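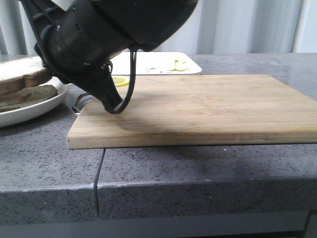
The arm has moved to the kitchen. It spent most of February on a plywood base in the shed, where I was getting the joints to hold still, and I got tired of going out there in the cold to run a 20-second test. The kitchen bench is heavier than anything I own and it doesn't flex when the shoulder motor kicks in, so a lot of the wobble I'd been blaming on the gearbox went away.

Zhiqiang Ding printed me a new set of fingers at the Flellham workshop. The old ones were flat and blunt and couldn't get under the rim of anything. The new ones taper to a point. I had to redo the zero position after fitting them, and I got the sign wrong on one axis the first time, which cost me an evening.

The job I've set is plain: go to the bread, close, lift, move it across, let go. I recorded 216 runs by hand with the leader arm and threw out 12 where I'd bumped something or changed my mind halfway. Yichen Jiang reckons I need 300 before training is worth the power bill. He's probably right, but I started one overnight anyway.

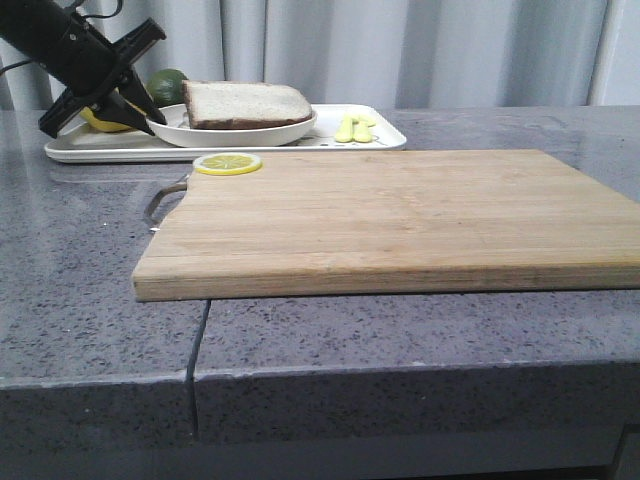
Fingers down at the rim of the bowl, bread in the middle.

Bowls are harder than plates. The rim is higher, so the approach has to come in steeper, and the wrist is near its limit at that end of the bench. I've moved the base over about 12 cm and will see if that gives it more room. The cable is the other problem. There's a loop of slack near the wrist and I need to clip it up before it catches on something.

The wrist camera has been the best money I've spent on this. With only the side view, the arm kept blocking the thing I cared about.

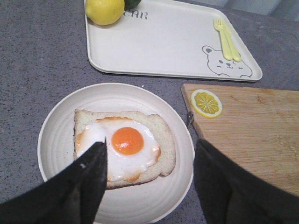 The colours come through well too, once I locked the exposure. On auto it kept shifting every time the arm moved, and the training data was a mess.

Next is a proper bracket for the camera and a better power supply. Agnes Pollock has offered me one from her old Omska printer. If it fits, I'll post the wiring.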